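Fill this out before any chore routine gets moved from the simulator to the bench arm. One sheet per routine. Mark each line OK, FIX or N/A and write a comment for anything that isn't OK.

# Chore Readiness Checklist, Sheet 11: Bottle to Marker

**Site:** Clostbridge test kitchen
**Routine:** pick up an upright bottle, set it on the marker
**Planner:** Dramico, June build
**Chore it stands in for:** clearing and resetting bottles on a counter or packing bench

## 1. Setup in the simulator

- [x] **OK** Arm base is on the table and the whole work area is within reach.
- [x] **OK** Table is clear except for the bottle and the marker.
- [x] **OK** Bottle starts upright.
- [ ] **FIX** Bottle weight matches a real bottle. *Comment: The model is set up as a full bottle only. Add a half-full one. Liquid that moves around is a separate problem and we don't model it yet.*
- [ ] **FIX** Table friction set from a measured surface. *Comment: Still the default value. The Clostbridge counter is slicker than the default. Measure it and enter the number.*

## 2. Approach and grasp

- [x] **OK** Hand comes down vertically over the bottle.
- [x] **OK** Arm links stay clear of the tabletop through the whole approach.
- [ ] **FIX** Clearance between the hand and the cap. *Comment: Too tight for a first bench run. Raise the hover height and slow the last part of the descent.*

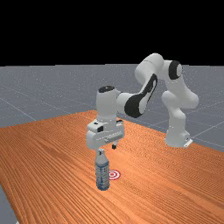 *Item 2, hand position over the bottle cap, target marker alongside.*

- [x] **OK** Routine stops if the fingers close on nothing.
- [ ] **FIX** Grip force limit is set for thin plastic. *Comment: The limit was copied from the Sevetti jar routine. Jars can take it. A thin bottle will dent, and a loose cap could come off in the fingers. Use the lower limit and run it again.*
- [ ] **N/A** Grasp by the body instead of the neck. *Comment: Not part of this sheet. We should write one, though. Plenty of household bottles have a pump or a trigger on top, and a straight-down grasp won't work on those.*

## 3. Placement

- [x] **OK** Marker position is read fresh at the start of every run.
- [x] **OK** Hand waits for the bottle to settle before the fingers open.
- [ ] **FIX** Pass mark for placement is written down. *Comment: Two people scored the same runs and disagreed. One counted any contact with the marker, the other wanted the bottle centered. Proposed wording: base of the bottle fully inside the outer ring, bottle upright, fingers clear. Until that is agreed, no placement score from this sheet should be quoted to anyone.*

Run log for this section: 171 runs, 15 stopped early by the force check. The stops are not all failures. Several came from the limit described in section 2, and they need to be sorted by cause before anyone changes the planner. 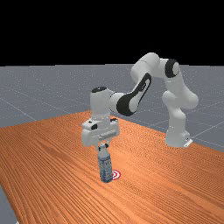 The next set of runs should use the corrected grip limit and the new hover height together. Don't change the friction value in the same batch, or we won't be able to tell which change did what. Save the logs under the sheet number and keep the old ones.

## 4. Before the bench arm is powered

- [ ] Emergency stop tested by the person who will be standing next to it.
- [ ] Speed limit set on the controller as well as in the planner.
- [ ] Nobody inside the taped line while the arm is live.
- [ ] Bottle filled with plain water, cap on tight, towel within reach.
- [ ] No glass for the first 2 sessions.
- [ ] Outlets and power strips moved off the counter.

*Comment: Left blank on purpose. These get checked at the bench on the day, not copied over from an earlier sheet.*

## 5. Is the chore ready?

| Question | Rating | Comment |
|---|---|---|
| One known bottle, clear table | Close | Ready for a supervised bench run once the FIX items are done. |
| Mixed bottles, clear table | No | Needs the body grasp and a way to choose between grasps. |
| Cluttered kitchen counter | No | We have no test with anything standing next to the bottle. |
| Packing bench, same bottle all shift | Maybe | The best fit for what we have. Cycle time is too slow at present. |
| Unattended use | No | Don't plan for it on this sheet. |

Reviewer's general comment: the shop-floor version of this job is much nearer than the household one. At a packing bench the bottle is the same every time and somebody has already decided where it goes. At home a person picks up a bottle, notices it's sticky, wipes it and puts it in the cabinet behind the rice. We have a sheet for one piece of that. The Trình people asked whether this routine could be shown as "counter clearing." It shouldn't be. Call it bottle placement, which is the part we test.

**Result:** HOLD. Return to simulator.

**Open items before resubmitting:**

1. Half-full bottle model
2. Measured friction value, in its own batch
3. Hover height and descent speed
4. Lower grip force limit
5. Written pass mark for placement
6. Early stops sorted by cause

Resubmit on a new copy of this sheet and staple this one behind it.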